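Cundstead Hall: kitchen and small appliance check, with comments
Round: May
Checked by: Ustyna Stasiv
Follow-up: Pylyp Kostiuk

Marked as OK, Attention or Fail. Anything marked Fail is to be switched off at the wall and labelled the same day. Comments are from the walk-round unless initialled PK.

Small appliances covered by section 3 include the microwave. 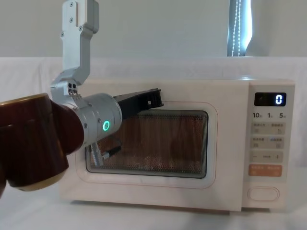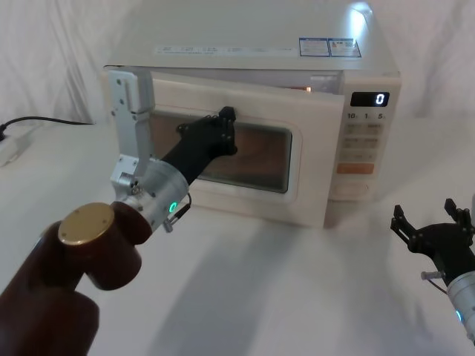 1. Access and floors

1.1 Both doors open fully and are not blocked — OK
1.2 Floor free of trip hazards — Attention
The mat by the back door has curled at one corner again. It was taped down last time and the tape has gone. Replace the mat, please, no more tape.
1.3 Floor drain clear — OK
1.4 Lighting working — Attention
One tube over the sink flickers for a while before it comes on. PK: tube ordered from Semeniuk with the stairwell ones.

2. Fixed electrical

2.1 Sockets undamaged, no scorch marks — OK
2.2 Sockets at safe distance from sink — OK
2.3 Cooker isolator labelled and reachable — Fail
Label missing. The switch is reachable but a stack of trays had been left in front of it. Trays moved during the check. PK: new label fitted, now OK.
2.4 Extension leads — Attention
One lead in use for the urn, fully unwound. It should not be a permanent arrangement. The urn can go on the other worktop, where there is a socket.

3. Small appliances

3.1 Plugs and cables free of cuts, tape and loose grips — OK
Kettle, toaster, urn and microwave all looked at.
3.2 Microwave door, hinges and seal — to be looked at every round
Open and close the door slowly. It should latch without being pushed twice. Wipe the seal with a damp cloth first, or crumbs get mistaken for damage. If the glass is cracked or the door hangs, take the oven out of use and do not try to bend anything back.
3.3 Microwave stops when the door is opened — OK
Tested with a mug of water. Don't run it empty for this.
3.4 Air vents clear — Attention
Tea towels had been left over the vents. Nothing is to be stored on top of the oven.
3.5 Toaster crumb tray emptied — Fail
Full. Emptied on the spot, but this is on the weekly cleaning sheet and had been signed for.
3.6 Urn lid and tap — OK
Tap is stiff. Descale before the summer bookings.
3.7 Furberg hand mixer — Attention
Speed switch sticks on 2. Works otherwise. PK: will open it up, and if it isn't simple it goes.

4. Fridge and food storage

4.1 Fridge at 4 degrees or below — OK
Reads 4 on the shelf thermometer. Door had been shut all morning, so check again after a busy session.
4.2 Door seals clean and closing — OK
4.3 Opened food dated — Fail
Undated margarine, 500 g tub, and a jar with no lid. Both thrown away. Hirers have been reminded before.
4.4 Raw food kept below cooked — not applicable, none in the fridge

5. Fire and first aid

5.1 Fire blanket in place and reachable — OK
5.2 Extinguisher gauge in the green, pin fitted — OK
5.3 Exit sign lit — OK
5.4 First aid box complete — Attention
Short of blue plasters and there are no burn dressings left. The Gredholm refill pack has both.
5.5 Emergency numbers displayed — Attention
The sheet is there but sun-faded. Hard to read from the phone.

6. Cleaning materials

6.1 Stored away from food — OK
6.2 In original containers — Fail
A drinks bottle with something blue in it under the sink. Disposed of. Nothing may be decanted into a drinks bottle, whoever is doing it and however well it is marked.
6.3 Gloves available — OK
Large only. Get some small ones.

Outstanding after follow-up

Mat at back door: replace (US)
Tube over sink: fit when delivered (PK)
Urn: move to other worktop and take lead away (PK)
Hand mixer: repair or dispose of (PK)
First aid refill: order (US)
Emergency numbers: reprint and laminate (US)
Hirers' notice about dating food: put on the fridge door at eye level, the old one was too low (US)

The hand mixer stays in the office until Pylyp has looked at it. Please don't put it back in the drawer.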